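The long wait for a hearing in Mestport

Tincuța Oprea keeps her court letters in a shoebox, in date order. The first tells her that her burglary case will be heard in April. The fourth tells her, in almost the same words, that it will not.

Her flat above the bakery on Villanueva Street was broken into while she was at work. The police had a suspect within a week and he was charged soon after. She has now been given four hearing dates and has attended court on three of them, each time losing a day's pay. On the last occasion she sat in the corridor until ten to four before an usher told her to go home.

"I was ready to say what I had to say," she says. "I had practised it. Then you have to put it away and get it out again months later."

Her case is one of 1,245 waiting at Mestport district court, according to the list clerk's office. The building has four courtrooms. One has been shut for repairs to the ceiling, and another is used two days a week for family matters.

Ermira Trajkovski has defended clients there for most of her working life. She says the delay harms both sides. Witnesses move away or stop answering the phone, and people on bail cannot take work that involves travel.

"I have a client who was offered a good job on the ferries and had to turn it down," she says. "He may well be found not guilty. The job has gone either way."

The average wait for a contested case is now 73 weeks. Before the old courthouse at Lulelia closed and its work was moved across the river, it was 30. Lulelia had two courtrooms, a small car park and a bus stop outside the door. It was sold and is now flats.

Zoila Grajales, who runs the witness support desk, thinks the closure was a mistake but does not expect it to be undone. She would settle for earlier notice. Most cancellations reach her desk on the morning itself, when people have already arranged childcare and paid their fares. Her desk dealt with 193 such cancellations last year.
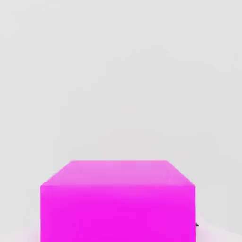

A magenta cube, computer-rendered.

A pilot scheme is meant to help. Shorter cases will be heard at weekends in a hired room at Ciladeck, the former shipping office by the harbour, with the first sitting on Sat 8 November. Tharindu Bandara, the court manager, says the room has been checked for security and that two magistrates have agreed to sit. Custody cases will stay in the main building — there are no cells at Ciladeck.

Trajkovski has agreed to take a turn on the weekend rota, though she wants to know who will pay the interpreters. Bandara says that is still being discussed.

Oprea's fifth letter came last week. It gives a new date and asks her to arrive by half past nine.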